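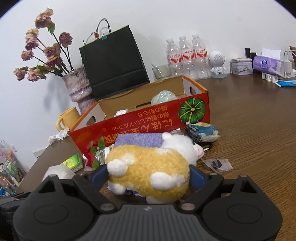 wrenhollow
Does anyone have a system for washing old stuffed animals that doesn't wreck the fur? My youngest is about to inherit a bin of them from my sister and they all smell like her basement. Most are short plush and I'm not too scared of those. The one I'm stuck on is a sheep with a fuzzy golden-yellow body and a fluffy white head, and I'm picturing the yellow creeping into the white the second it hits water. My sister says throw the whole bin in on hot and stop fussing. I'd like to not do that. Front loader, no agitator, if it matters.

tuckaway_50
Pillowcase, knot it, cold water, gentle cycle, air dry. I've done 50 or more this way for the church rummage sale and lost one, a bear whose music box I didn't feel in there. Squeeze them all first!!

marlo_k
Going to disagree with the pillowcase. It keeps the eyes from getting scratched up, sure, but the rinse is terrible and you end up with soap in the stuffing. Then it dries stiff and pulls in dirt twice as fast. Mesh bag and an extra rinse.

tuckaway_50
Never had one come out stiff. How much soap are you using?

marlo_k
A tablespoon. My water is very hard though, so maybe that's it.

Elīna Lapiņa
I mend toys on the side and I'd keep the sheep out of the machine completely. Long white pile mats when it tumbles and you will never brush it back the way it was. Do a color test first: damp white cloth, press it on the yellow somewhere low for a minute, look at the cloth. If it stays clean, sponge the surface with cool water and a drop of baby shampoo, wipe with plain water, then towel, then a fan. Brush with a pet slicker while it's still a bit damp, very light strokes. The pink on the snout gets its own test, I've had pinks run when nothing else did.

wrenhollow
Thank you, that's the kind of thing I was after. Does sponging do anything for the smell though? The smell is really the main problem.

Elīna Lapiņa
Not much if it's in the filling. Baking soda in a closed bag for a few days, shake it out, vacuum through a stocking. Sometimes I do it twice. If it's still bad I open a seam and restuff.

dobbs_in_nolavcombe
Restuffing a toy over a basement smell seems like a lot. Set them on the porch on a dry afternoon. My mom did that with everything we owned and we all lived.

marlo_k
Porch works for smell but watch the sun, yellows fade. Ask me about my curtains.

Cayetano Olmedo
Anybody tried the freezer thing? I've read it kills dust mites. I did our rabbit overnight and it came out smelling like the basement plus peas.

tuckaway_50
LOL. It's for mites, it won't touch a smell. You still have to wash after.

wrenhollow
Update - I did the cloth test on the yellow and got nothing, then the snout and got nothing there either. Sheep is in a bag with baking soda on top of the fridge. Ran the short plush ones in mesh bags, cold, extra rinse, and they look good. One elephant is still damp in the middle, so he's in front of the fan.

dobbs_in_nolavcombe
Give the elephant two days at least. The big ones fool you.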